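About Cloltomus

This site uses cookies. Accept | Settings

Cloltomus supplies secondhand tableware to rental kitchens from a single workroom in Sekville. Each order is limited to 100 pieces. Porcelain and glass are washed by hand in separate basins. Bowls are racked on edge between the wires, tumblers upside down, and everything stays in the rack for 2 hours before inspection under a lamp. Chipped rims are rejected.

Shares: 2 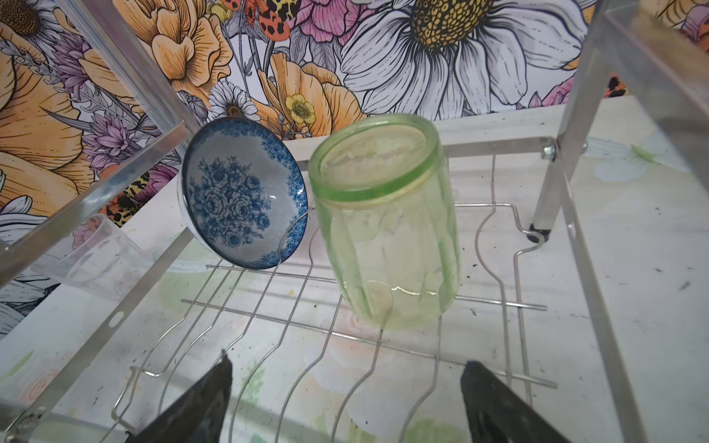

Annamalai: Do you rack stemware the same way, or does it go flat on a towel? Ours marks at the rim if it stands on wire.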